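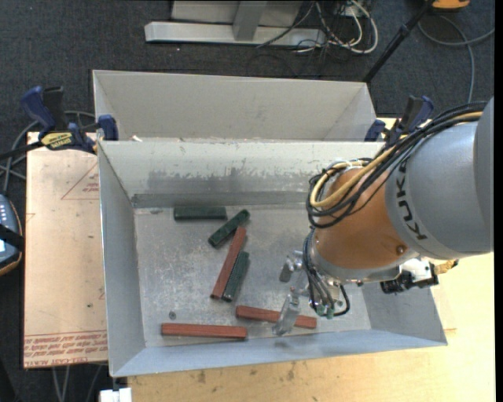 Hi Geetha,

Quick update on the Droncombe picking work, as of 07/08/2018. We're at 300 logged grasps out of the 1000 we promised you for the first training set, and I'm feeling pretty good about it!

The switch to plain bar-shaped blocks was the right call. Green and reddish-brown are easy for the labeling tool to tell apart, and the bars still land at awkward angles or right up against each other, so the learner gets plenty of hard cases. Two bars lying side by side are still our worst headache (the fingers want to go in where there's no gap). I threw out 74 early attempts because the timestamps from the arm and the overhead camera had drifted. Annoying, but Pladel sent a fix and the logs have lined up fine ever since.

Money-wise we're on budget. The only extra was a spare set of gripper fingers from Brarnent, and that came out of the parts line.

Next up: more runs with blocks close to the walls, then a first model trained on whatever we have. I'd still like to hit the full number by January. If you can spare 3 more weeks of Man's time for labeling, I'd be a lot more relaxed about that. Could you let me know before I redo the schedule?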